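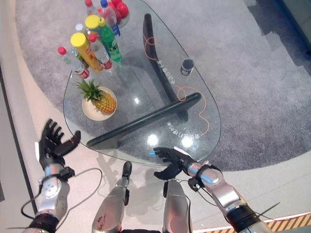

Mekdes Jemal asked at our midterm review why we needed so many examples of one task when a person could learn it from one or two. Our first answer was not very good, so this report tries to give a better one.

Task and setup

The Lemma project trains a humanoid to move objects on a glass coffee table. The main task is a whole pineapple and a plate or bowl. An operator controls both arms, and each attempt is saved with the head camera view, the joint positions and a text label. Bottles and other items stay on the table as clutter.

Collection

We started in September with three operators. By the end we had 1771 attempts, of which 278 were thrown out in review. Most of those had a late start signal or a wrong label. Failed grasps were kept if the operator recovered, so that the model also sees corrections.

Glass gave us the most trouble. The carpet and the black base show through the top, and the ceiling lights leave bright spots on it. Hawi Assefa suggested changing the layout after every 19 attempts, and we did this for the whole second half. 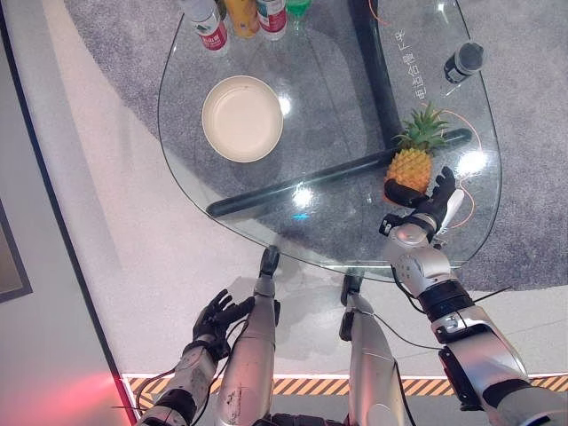
Remaining work

Ayantu Shiferaw is rechecking the labels from the first half. Kwabena Sulemana will train on the two halves separately to see if the layout changes made a difference.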